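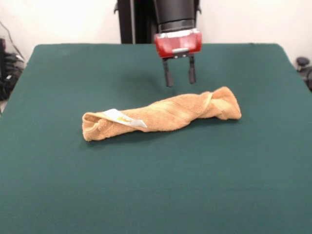

Huenchumán Towel Challenge, Club Pack
£289 inc. VAT. In stock.
Delivery to schools by invoice. Please put the name of a person on the order as well as the name of the building.

Stacking blocks is a fine way to start with a robot arm. Blocks are polite. They have corners, they stay where they are put, and a Year 9 club can get through every block task in the cupboard before the biscuits are open. The Towel Challenge is what you give them next.

Each team gets an arm with a two-finger gripper, a cloth-covered table and a twisted terry hand towel. By the end of the run the towel should be folded. Between those two points a surprising number of confident people go quiet.

The pack was put together for after-school clubs and first-year college groups who have some programming behind them and would like their next problem to fight back a little. It is also the set used at the Vetisstead Cup, so a club that buys one can practise on the same cloth and towels it will meet on the day, and will have to find something else to blame.

What's in the box

Terry hand towels, orange-tan, care labels left on
Felt table cover, dark green
Spare fingertip pads, black (parallel grippers only, see fitting notes)
Start cards showing how the towel must be laid before each run
Judge's score pad and a pencil
Teacher's notes, printed, with wide margins for remarks

What isn't

The arm. We are asked this most weeks. The pack works with any arm that has a parallel gripper and can reach the middle of a classroom table pointing straight down. Suction cups are no use here, though you are welcome to let the students find out.

How a run goes

A run lasts 40 minutes, setting up included. The judge picks a start card and lays the towel to match. Card A is a single loose fold, which most teams treat as an insult until they have tried it. Card D is the full twist: rolled lengthwise, wrung like a dishcloth and put down across the middle of the table. The arm then has the rest of the time to open it out and fold it. Teams may stop and change their code as often as they like. They may not touch the towel, blow on it or lean on the table in a meaningful way.

Points are given for a clean first grip, for a towel opened flat, and for edges that line up at the end. Points come off for dragging the felt along with the towel, which will happen, and for closing the gripper on nothing and carrying it carefully to the other side of the table, which will happen more.

Fitting notes

Stretch the cover tight and clip it underneath. Any wrinkle will be grasped with great skill and announced as a towel. Wash the towels before first use, as new ones are stiff and flatter everybody's results. Do not iron them. A shiny table under a thin cloth also tends to show through under strong lights, so use our cover or something just as thick.

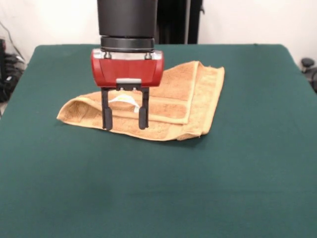
Drinavley, July

The Drinavley club had the pack for the summer term and kept a log for us, most of it legible. The entry we liked best concerns the care label. On a loosely folded towel the label can end up poking out of a fold right between the fingers, small and very white against all that orange, and the team's vision code had decided that this was the edge of the fabric. It went for the label with total commitment. The students wanted to cut it off. Iara Jara, who runs the club, ruled that labels stay on, on the grounds that they stay on in life, and set the team to writing something that could tell a label from a hem.

That took the next 2 sessions and a fair amount of sighing. The fix in the end was to look for the woven bands near the ends of the towel, which are smoother and paler than the rest, and to work outwards from those. They have asked us to say that this is their idea and other clubs should have their own.

Jara's other note is about height. Fingers that stop just above the towel look marvellous and pick up nothing; fingers sent lower press on the table and upset the arm. She has her students bring the gripper down in small steps over the front fold and log each one. We have added a page on this to the teacher's notes.

Spares and returns

Replacement towels are sold in packs of 2. Covers are sold singly. We take back unopened packs within the term of purchase. Opened ones we will also take back, if the towels are in the box and folded, by hand if need be.

Orders and queries: Huenchumán Club Supplies, Estport. Phones are answered until the afternoon post goes.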